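Urkelside Print Biennial

The Urkelside Print Biennial is a juried exhibition of prints and works on paper, held every second February in the old Cisternas building. I've been looking after this entry for a good while and I've been to five of the shows, so forgive me if it gets a bit personal in places (the other editors have been very patient).

Origins

The biennial grew out of an open studio weekend run by the Zaltier Press, a small shared print shop with two etching presses and a very loud radiator. The first show was hung in the hallway with binder clips. There was no catalog, and the only record I've ever managed to find is a photocopied price list, on which nothing costs more than 50 dollars. I'd love to see a second copy if one exists, as mine is missing its bottom corner and I'm pretty sure there were two more lithographs listed down there!

After two rounds in the hallway, the show moved into Cisternas, a former waterworks with thick walls and hardly any windows. That suits paper very well. It also stays cool in there even with a crowd, and I'd tell anyone going to the opening to bring a sweater.

What gets shown

Any print made by hand is welcome: woodcut, linocut, etching, aquatint, lithograph, screenprint, monotype. Digital prints were kept out for years and then let in on the condition that at least one layer is printed from a block, plate, stone, or screen. I was against that change and I've come around to it. Some of the best things I saw last time were huge inkjet landscapes with a single woodcut layer rolled over the top, so thin you could only catch it from the side.

Works can be up to 100 inches on the long side. Artists send in three pieces each, and the jury (a new one every round) usually picks one, sometimes two. For the most recent edition there were 3881 entries, of which 549 were hung. That is a lot of prints for one building, and the hang goes right up the walls, old salon style, with the small pieces at eye level and the big bold ones overhead.

The Dronura Prize

The main award is the Dronura Prize, named after the paper mill that used to stand upriver. The winner gets a solo show in the side room at Cisternas and a stack of handmade paper, and I know several printmakers who'd tell you they want the paper more. It has gone to a relief print more often than to anything else. There's a smaller student award too, and a visitors' vote that nearly always picks a picture with an animal in it.

Workshops and open tables

Between the shows, the Zaltier Press keeps going with evening classes and open table hours, when members bring their own blocks and ink and work on whatever they like. Beginners start with linocut, move on to drypoint, and can then book press time by themselves. The classes fill up fast once a new edition is announced.

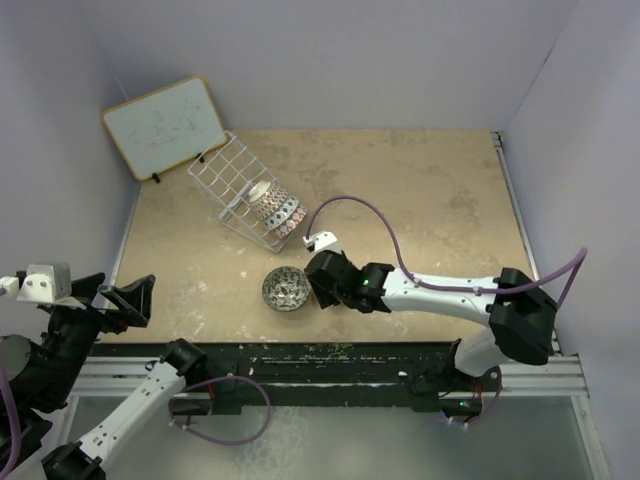 A worn tabletop with a small whiteboard at the back.

Collection and catalogs

One print from each edition is bought for the town and kept in flat drawers upstairs. You can ask to see them, and you should! They'll bring the sheets out one at a time and let you look as long as you want. Printed catalogs go back to the third edition, the early ones stapled and the later ones properly bound with color plates. The third and fourth are out of print and turn up now and then in used bookstores, usually filed under local history.

This entry was last revised on 29 December 2021. The list of past prize winners is still missing two names, and I'm working through the old newsletters to fill them in.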